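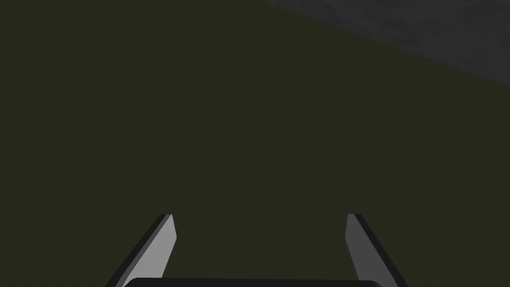 *The open gripper over the olive worktop in the simulated cell. The bench it will replace has never looked as tidy.*

**Zeltberg workshop to spend on software before it spends on arms**

2 February 2020

The Zeltberg repair and packing workshop has agreed its equipment budget for the coming year, and the largest surprise in it is how little of the money will buy anything that can be dropped on a foot.

Under the plan, the workshop will rent simulation software and time on a decent computer until April, and only then decide how many robot arms to order. The original proposal, drawn up last autumn, asked for 8 arms at once. The new one asks for 3, with the rest to be argued over later by people who will by then have something to argue with.

The change of heart followed a long meeting at which the first draft was read out in full. It ran to 137 lines. Floor bolts had a line, as did the paint for the yellow safety stripes and a second kettle. Grippers, the part that would do the picking up, were entered as "to follow".

"We had priced the stripes to the last tin," said a member of the planning group. "Then somebody asked what the fingers would be like, and the room went rather quiet."

The quiet lasted long enough for the group to ask for quotes. Two suppliers replied. Malinowski offered a complete package of arm, gripper, controller and training, at a price that one person present called "very complete". Arden offered the arm on its own, a good deal cheaper, along with a separate catalogue of grippers that took most of an afternoon to read. Both firms were willing to hand over computer models of their kit, and it was this that tipped the group towards trying things out on a screen first.

The software, called Susia, lets staff set up a worktop, put a gripper over it and see how much of the job it can reach. So far the simulated cell has a plain worktop, a grey floor and a two-fingered gripper. Parts are being added as they are measured, a job that has gone to whoever last complained about the drawings.

Progress has been steady, if not the sort of thing you would sell tickets to. The first week went on settling the size of the worktop. The office plan gave one figure and the workshop's own tape measure gave another, and the difference turned out to be a shelf that was put up years ago and never drawn in. The shelf has now been added to the plan. A proposal to take it down was defeated.

The second week was spent on finger width. Most of what crosses the Zeltberg benches is small – hinges, catches, boxed fittings – but the awkward minority is not, and it is the awkward minority that customers ring up about. A gripper that opens wide enough for the biggest box may be clumsy with the smallest catch. The group wants to know where that line falls before it signs for anything, and has asked for tests with both sizes in the same run.

Under the agreed budget, 70 per cent of the money is held back until those tests are finished. The remainder covers the software, the computer, staff hours and a modest sum for mending the bench the workshop already has, which will be needed for a good while yet and has started to lean.

Not everyone is pleased. Some of the bench staff had been looking forward to having the arms by spring, mainly for the heavier boxes, and feel they have been promised a robot and given a picture of one. The planning group says it understands, and has brought forward the purchase of a new trolley.

There was also some grumbling from the accounts side, where rented software is thought of as money that leaves and does not come back. The arms would at least appear on the list of things the workshop owns. The group replied that so does the label printer bought four budgets ago, and that it is still in its box.

The order in which things will now be bought has been set out for staff on a single sheet:

- software and computer time, paid for already
- repairs to the existing bench, and the trolley
- one gripper on loan from each supplier, if they will agree to it
- the first arms, subject to the tests
- floor bolts, stripes and paint

The kettle has been moved to the general fund.

Loans remain the sticking point. Arden has said yes in principle and would like the return carriage paid. Malinowski prefers not to split its package, though it has offered a visit to see one working at its own premises, lunch included. The group has accepted the lunch.

Maintenance is the other open question. The first draft allowed nothing for spare fingers, on the cheerful view that they would not wear out. Both suppliers list them as replacement parts, and a line for spares has now gone in, together with one for somebody's time to fit them. The revised draft is shorter than the old one all the same, mostly because the paint has been reduced to a single colour.

A further question concerns the room itself. The corner set aside for the arms is where the workshop keeps its packing material, and no one has yet said where that will go. It was raised at the meeting under any other business, by which point several people had their coats on. It will be raised again.

Staff who want to try the simulated cell can do so on the computer in the back office during the lunch hour. They are asked to save their work under their own names, after a carefully measured worktop was overwritten by one the size of a tennis court.

The planning group will report in April, when the workshop expects to choose a supplier and release the rest of the money. Anyone with an awkward box is invited to bring it in for measuring before then.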